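Beltthorpe Pantry Project: What I Did and What I Learned
Lilian Athumani

I picked school meals for my project because my aunt used to cook them, and I figured I'd get a head start (I didn't, really!). The charity I followed is Tumo, a small group that sends dry food to village kitchens. They let me sit in on calls and dig through their December shipping sheets, which took me forever.

That month they sent 3187 bags of beans and cornmeal. Most went to schools, and 29 bags got held up at the port over a missing stamp. I had no idea one stamp could do that!

A dark plate like this one holds a pretty normal dinner at my house, and I kept thinking about portion sizes while I typed up the numbers.
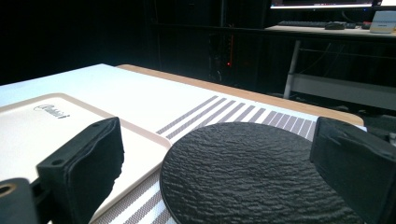

What I'd do differently

I'd talk to the cooks first. I only reached five of them, all near the end, and they told me way more than the spreadsheets did – like how beans are great but firewood costs a lot, so slow-cooking food isn't always a bargain. I'd also ask Tumo who picks the schools, which I still don't know.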